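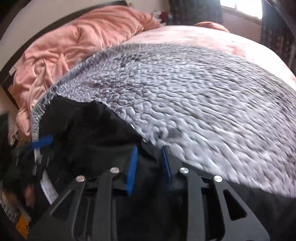 Washing and care of quilted bedding: frequently asked questions

Orkau quilted covers are made of two outer layers with a filling held between them by stitching, and most care problems come from treating the three parts as one. The outer fabric can be cleaned fairly hard; the filling cannot. A pale grey cover with raised ripples, such as the one lying next to the salmon-pink bedding, will show a dark gray spot far sooner than a patterned one, and the usual response is to put the entire item through a hot wash. In most cases it is better to treat the mark alone. The answers below apply to all covers in the Altine and Bermúdez ranges unless stated otherwise.

How often should a quilted cover be washed?

A cover used over a sheet and not in contact with skin needs washing 2 times a year. If it is used directly as a blanket, or if animals sleep on it, wash it when it looks or smells as if it needs it. Frequent washing shortens the life of the stitching more than it affects the fabric.

What temperature should I use?

Altine covers have a cotton outer and a polyester filling and may be washed at 40 degrees. Bermúdez covers have a wool filling and must be washed at 30 degrees on a wool programme. Neither range should be boiled. The temperature on the sewn-in label takes priority over anything on this page, as older stock was made to a different specification.

Will it fit in my machine?

Weigh the cover dry, on bathroom scales if necessary, and compare the result with the load limit for the programme you intend to use. This limit is often lower than the figure printed on the front of the machine. The drum should be no more than two thirds full by volume when the cover is dry. If you have to push it in, use a launderette.

Which detergent is suitable?

Liquid detergent without bleach or optical brightener. Powder can lodge in the stitched channels and leave a stiff white line after drying. If this has happened already, rinse the cover again with no detergent. Do not use fabric softener on either range. It coats the filling and reduces its loft.

How do I treat a single mark?

Lay the area flat over a folded white towel. Dampen it with cold water and apply a small amount of diluted liquid detergent with a cloth. Dab; do not rub. Rubbing raises the surface fibres on the tops of the ridges and leaves a patch that catches the light differently even when the mark has gone. Leave for 5 minutes, then blot with clean water until no more foam appears. Grease marks may need a second treatment. Ink and hair dye generally do not come out at home.

Why has a ring appeared where I cleaned a mark?

Soil or detergent has moved to the edge of the damp area and dried there. Dampen a wider area with plain water, blot from the outside inwards, and dry it quickly with moving air. A fan is enough.

Can I tumble dry it?

Altine: yes, on low heat, stopping every 17 minutes to shake the cover and turn it over. Bermúdez: no. Dry it flat or over two parallel lines so that the weight is shared. A wet wool-filled cover hung from one edge will stretch along the hem and will not return to shape.

How can I tell whether the filling is dry?

The outer layer dries long before the inside. Press a thick part of the cover between both palms and hold it there. If it feels cooler than the rest, it is still damp. Do not fold or store a cover in this state -- mildew in the filling cannot be removed.

The filling has gone lumpy. Is that a fault?

Usually not. Lumps form when a cover is left wet in the drum or dried without being turned. Wash it again on a short cycle and break up the lumps by hand while it is drying. If a lump moves freely from one channel to the next, a row of stitching has failed and the cover should be repaired before it is washed again.

Can I iron a quilted cover?

No. The raised surface is produced by stitching under tension, and pressing flattens the filling beneath it. Creases from packing fall out within a few days on the bed. The hem alone may be pressed with a cool iron through a cloth.

How should it be stored over the summer?

Clean, fully dry, loosely folded, in a cotton bag. Vacuum bags are acceptable for Altine covers for one season. Wool needs air and should be unpacked and refolded halfway through the storage period. We suggest bringing covers out in November at the latest.

Do you sell replacement binding or thread?

Binding is supplied in 46 mm width, in the colours of current stock only. Thread is not sold separately. Any polyester thread of medium weight will do for a repair by hand.

Is the advice the same for covers bought through Gastovora?

Gastovora supplies guest houses with a heavier version of the Altine cover, finished for commercial laundering. It may be washed at 60 degrees. The label is sewn to the reverse at the foot end and carries the letter G. If the label is missing, treat the cover as standard Altine.

Page last revised August 6, 2022.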